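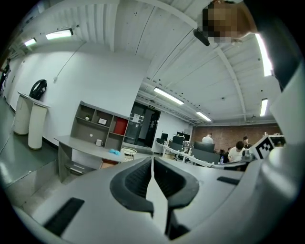
Is the Firkotix hand-held gripper worth keeping past the trial?

Probably, if we can sort out the jaw pads and get a straight answer on the service plan. I'd keep one, and I'd hold off on a second until we've had another go at the fine work.

21 Mar 2024, trial notes, bench side

Okay, so this is mostly me emptying my head before I forget it all. Máté has the spreadsheet with the real numbers. We're at 961 demos recorded on the trial kit, and he reckons 330 of those are usable for the sorting task without any cleanup. Sounds grim, but a big chunk of the rest is from the first few days when we were all still learning how to hold the thing (me especially - I kept squeezing before I'd finished reaching).

What I like: it's comfortable. I did a long stretch with it this morning and my wrist was fine, which I could not say about the Cledent unit we had in November. The Cledent was a nicer looking bit of gear and I still have a sore spot in my heart for that grey and orange case, but the balance was all wrong and Fanni ended up wearing a brace. The Firkotix sits back in the hand more. You can turn it over and come at something from underneath without feeling like you're wrestling a hair dryer.

The marker on the body is picked up well. Tamás ran the tracking over yesterday's batch and only had dropouts when somebody's sleeve got in the way. Roll your sleeves up, people! I'm as guilty as anyone.

The black rubber pads are where I go back and forth. The ribs are great on boxes, bottles, anything with a bit of body to it. They're rubbish on cards and thin packets. The V shape means you get contact at one spot before the other, and a flat thing just swivels. Rozália tried coming in at an angle and had better luck, so I've copied her approach below, but I don't want to have to teach every new person a trick before they can pick up an envelope. Brornden sell a flat pad that is meant to fit. I've emailed to ask about the mounting and whether it changes the closing width. No reply yet.

Rozália's way, for thin stuff:

- lay the item so a short edge faces you
- tilt the gripper until one pad is nearly flat to the bench
- slide it under the edge, then close slowly
- lift straight up, no twist

She got a clean run of envelopes that way. I got most of one and then dropped two on my shoe.

Now, the service plan. The quote from Rowlands (they're the reseller, not the maker, I keep mixing them up on the phone) is $700 a year per unit. That covers pads, recalibration and a loaner if ours goes off to be fixed. It does not cover the cable, and I've asked them twice why not. Turnaround on a repair is quoted at almost 3 weeks, which is a long time to be without it if the loaner doesn't show up. Gheorghița's view is that we should skip the plan and buy a box of spare pads. She's usually right about money, but recalibration is the bit I'd be nervous doing ourselves. I had a look at the procedure and got lost on the second page.

Gripes, small ones:

- the startup chime can't be turned down, only off, and then you don't know if it's ready
- the manual calls the same button by two different names
- the storage foam is cut for a version with a shorter nose, so the lid needs a lean

To do:

- chase Brornden on the flat pads
- Tamás to rerun tracking with the newer settings - old batch first, so we can compare
- Máté to flag which early demos are worth rescuing
- me: ring Rowlands about the cable and whether the price drops if we take on a second unit
- Fanni to do a full session and tell me how her wrist is the day after

If her wrist is okay I'll put the order in for one.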